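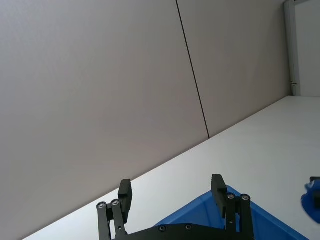 Open gripper and blue bin, tidying test.

February
From: Nelli Lehtinen

Ryan Fairclough wrote:
> Can any of these put a kid's toys away yet? I'd pay 1,000 for one.

Not yet, in my view. Picking up one toy on a clear white table is fair going. A bedroom floor is another matter. 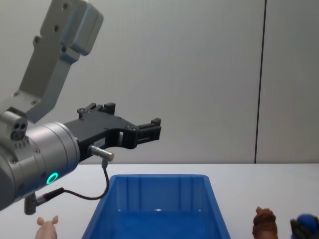
Soft toys and odd shapes are where I'd expect trouble. Give it 3 years and ask me again. My son needs 15 minutes, with complaints.

Nelli

2 replies | Share

Related:
Folding towels at Huvon
Who loads the dishwasher?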